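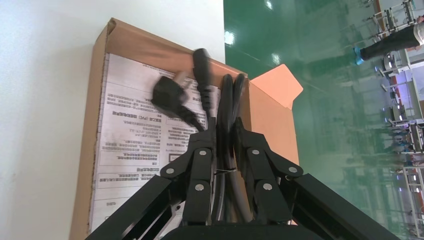 Reddy asked if the power cords come tied from the supplier or get tied at the bench. Supplier ties them. Noted for the handout.

Minutes – open day planning and walk-round, 16/06/2022
Present: Clenholm (host), Reddy, Korine, Erano.

1. Last minutes. Agreed, no changes.

2. Demo. Packing task, cord into carton, shown to all four parties. Korine wants it slower for visitors. Erano dosn't, says people wander off. Left at present speed for now, look again after the dry run.
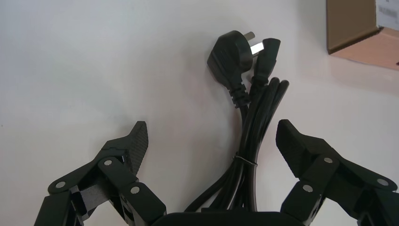

Item 2 – power cord between the gripper fingers, before the grasp.

Questions from the group: what happens on a dropped cord (operator resets), who writes the pick points (Clenholm, in house). Reddy asked for cycle times in writing. Clenholm to send.

3. Visitor numbers. 37 names so far, room for more than 1,000 over the whole day if groups kept to 29. Korine thinks groups too big to see the table. Not settled.
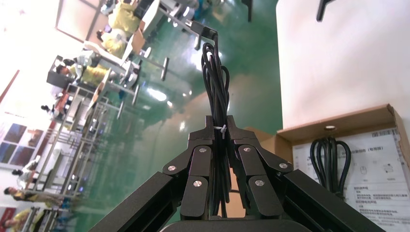 Also floor tape. Groups need a line to stand behind, and a clear way through to the exit. Erano has tape left from last year, will bring it. Signs in English and Chinese, Clenholm to check the wording befor print.

4. Handouts. Quote for 3,000 is in. Reddy says too many, go for 1,000 and reprint if needed. Agreed.
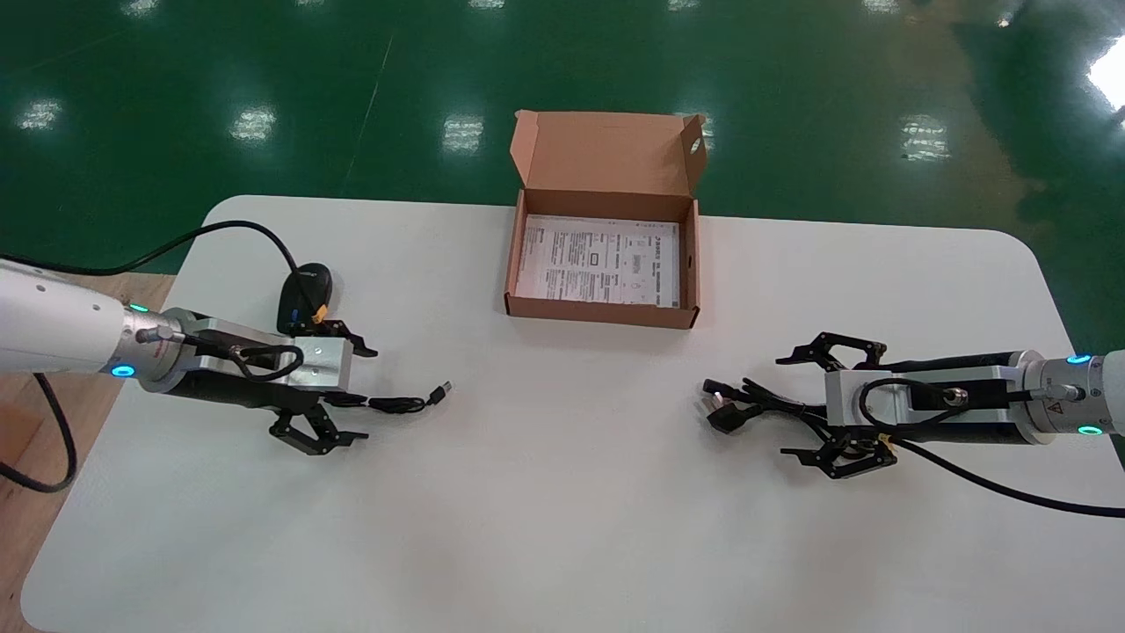
Minutes taken by: Korine, for the open day group

5. Two-arm table. To be the last stop on the tour. Mouse, USB cable and power cord set out next to the carton. Erano asked if visitors could place the items themselves – no, arms stopped first or not at all. Clenholm to write a short safety talk.

6. AOB. Parking. Coffee moved to the front hall.

Next meeting July, date to follow.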